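3.2 What people do with a grid when you hand them one

I should say up front that I came to this part of the study sideways. The plan was to look at how home quilters estimate fabric, meaning how much they think they need versus how much they end up buying, and the grid business was supposed to be a footnote. Then I read through the first batch of worksheets and the footnote ate the section (sorry, Nhi La, who had already formatted the tables!).

So, the setup. We asked 20 quilters from the Dikham evening circle to plan a lap quilt top using a block pattern they'd never seen before. Half of them got plain paper. The other half got paper with pale lines on it, and we said nothing at all about what the lines were for. One square could be an inch, or a block, or nothing. I really wanted to see who would ask. Hardly anyone did, and I found that kind of wonderful.
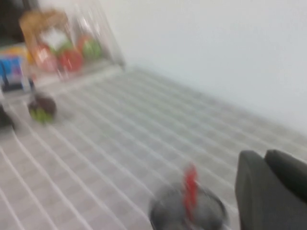
Figure 4. Thin pale lines crossing on a gray ground, seen at a slant.

The people with lined paper mostly picked a scale in their heads and ran with it, and then some of them switched scales halfway down the page without noticing. You can see it in the worksheets, where the border suddenly gets fat. The plain paper people drew worse (some of those blocks are more potato than square) but they wrote far more numbers in the margins, and the numbers were good. My guess is that the lines feel like measuring has already been done for you. I've caught myself doing the same thing on a cutting mat, happily counting squares on the wrong side of it.

Seam allowance is where it all goes sideways, of course. If you've never pieced a quilt, the short version is that every patch loses a quarter inch on each side once it's sewn into the middle of the top, so a drawing made of neat touching squares is always smaller than the fabric you need. Everybody in the circle knows this. They teach it to beginners! And still the lined-paper worksheets left it out more often, usually in the sashing, the narrow strips between blocks.
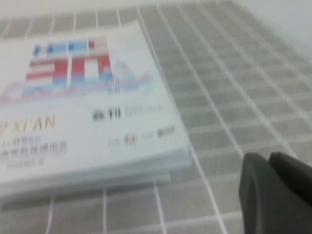
I went back and forth on whether experience explains it. We'd asked everyone how long they'd been quilting, and I had a nice tidy hunch that the old hands would be immune. They weren't, or at least not in any way I could defend to a reviewer. One woman with a closet full of finished tops forgot the allowance on every strip, then laughed and told me she always buys an extra yard anyway. That extra yard matters more than I gave it credit for in the September draft. People who pad their fabric order never get punished for a bad drawing, so they have no reason to draw differently. They just have a very full scrap bin.

We did try a second version of the task, where the lined paper carried a note at the top telling you to choose a scale and write it down. It helped with the switching. It didn't do a thing for the seam allowance, as far as I can tell, though the group was small and a couple of the sheets came back with coffee over the interesting part.

There's also the question of diagonal settings, where the blocks stand on their points and the rows run corner to corner. I'd left these out because the arithmetic gets ugly, with setting triangles all around the outside, and I was worried we'd be testing geometry instead of planning habits.

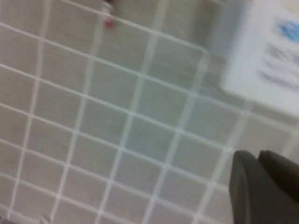
Bạch thought that was a mistake and wrote back that on-point layouts are exactly where quilters stop trusting the lines and start cutting paper templates, so leaving them out probably made the lined sheets look more tempting than they'd be in a real project. I've come around to that. The next round will have one straight layout and one on point, same block, same finished size, and I'm going to collect any templates people cut along with their worksheets.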